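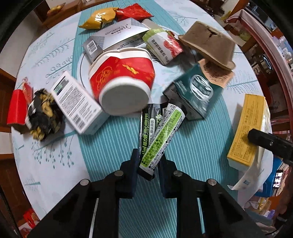
Go before eleven or you'll be standing on the stairs, Veronica Ene had warned me, and she was right about the stairs. The open day at the Plusov tea warehouse only happens once a year, in November, and by mid-morning the line was out past the loading dock.

Home | Visits | Tea Notes | Shop Talk | About

By Archie Ritchie
November

I got there at 9:40 (very proud of myself) and still waited for the second tour. They take you up to the sorting floor first, where the smell just about knocks you over - hay, smoke, a bit of apricot. Luminița Onu led our group and she talks fast, so stand near the front! She said they blend 37 teas in the building and keep 400 crates of black tea upstairs through the winter.

Then came the tasting, five cups each, slurped off big spoons. I was terrible at it and got the smoked one all down my sweater. My favorite was a plain green they don't even sell in the shop, so I had to go beg at the counter afterward, and I came home with two bags of something else entirely.

The only letdown was the packing room, closed while they fix the floor, and the parking is still a mess. Take the bus to Kenance Street and walk down the hill. Coffee drinkers, there's a cart by the gate, and it takes cash only.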